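Hi all – February update on the Tatberg walking map, a bit longer than last time because a lot got done!

First the good news. The printed map is finished and the first 800 copies are back from Gruvero. They look great, the folds are clean, and the green we argued over for so long came out much closer to what I wanted than the proof did. I've already put a stack in the library and another at the Cultov bakery, where they went faster than the free rolls (I'll drop off more next week).

We had 146 replies to the survey, which I'm really happy with. Most people wanted shorter loops, places to sit, and some idea of where the hills are. So I pulled the long riverside route apart and made two easy ones out of it, and the steep bit behind the old Sproģis mill now has its own little warning mark.

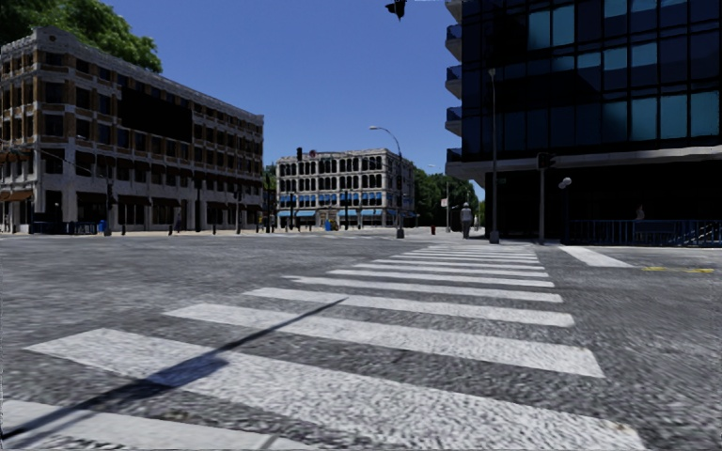

The large-print version is going slower than I'd hoped. I tried just blowing up the regular map and it was a mess, street names running into each other all over the place, so I'm redrawing it with fewer labels. Two of the 11 routes are done that way and I like them a lot. The rest should go quicker now that I've settled on a type size.

Money: I spent $1,195 this period, nearly all of it on printing, plus a small amount for the display racks. That keeps us inside the budget line you approved. The receipts are in the shared folder, and yes, I finally scanned the one from the rack people – sorry that took so long.

Next up is the rest of the large-print work and a guided walk on the mill loop once the mud clears. I'd also like to move what's left of the postage money over to a second print run, as we've hardly mailed anything. Could you let me know if that's okay before I ask Gruvero for a quote?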